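十月,试用日记:Coletti 双臂套件

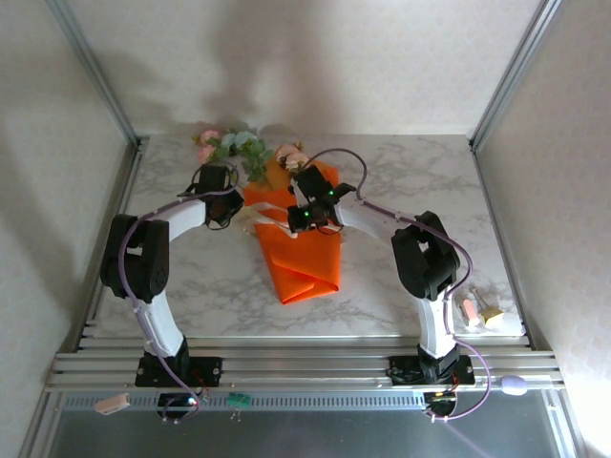 图:两只夹爪停在橙色布的上方,后面是那束假花。

今天又在工作间泡到很晚,可是一点都不觉得累!Coletti 这套双臂我盼了好久,现在终于能坐下来好好试了。两条白色手臂装在同一根铝型材导轨上,左右对着,站在桌边看它们一起往中间弯过来,真的很像两个人低头商量事情。

我最喜欢的是走线。淡紫色的线从底座一路绕过肘部到夹爪,左臂上用小白卡子固定着,想换线的时候不用拆外壳。右边的夹爪亮着两个小绿灯,我给 Vilgot Öberg 打电话时忍不住念叨了半天,他在那头笑,说他当初试 Bovow 那套的时候也是这样,头一个星期看什么都新鲜。

叠布的程序我从 Nellurden 的教程改来的,录了 40 遍示范,下午挑掉 16 遍手抖的,剩下的拿去训练。布是软的,每次摊开的样子都不一样,这正是我想看它怎么应付的地方。晚饭前跑了几轮,长边对得比我想的齐,尖角那一下还是犹豫,夹爪会在布面上方停一停才下去。我把速度调低一档,顺多了。

也有不满意的。说明书写得太省,左右臂的编号我翻了三遍才找到,在第 103 页的附录里。导轨下面那些模块和插头都露在外面,伸手调底座螺丝时总要小心绕开,要是能配个线槽就好了。Gbeho 的那款倒是收得干净,可惜我借来用的那几天,总嫌它夹爪开合太慢。

Vilgot 问我值不值得买。我说如果只想看它动一动,先别急;如果愿意自己录示范、自己改程序,那会玩得很开心。他说周末过来亲手试试,我得先把桌子右边的小东西收一收。

明天想换一块厚一点的布,再把夹爪的力度从头调一遍。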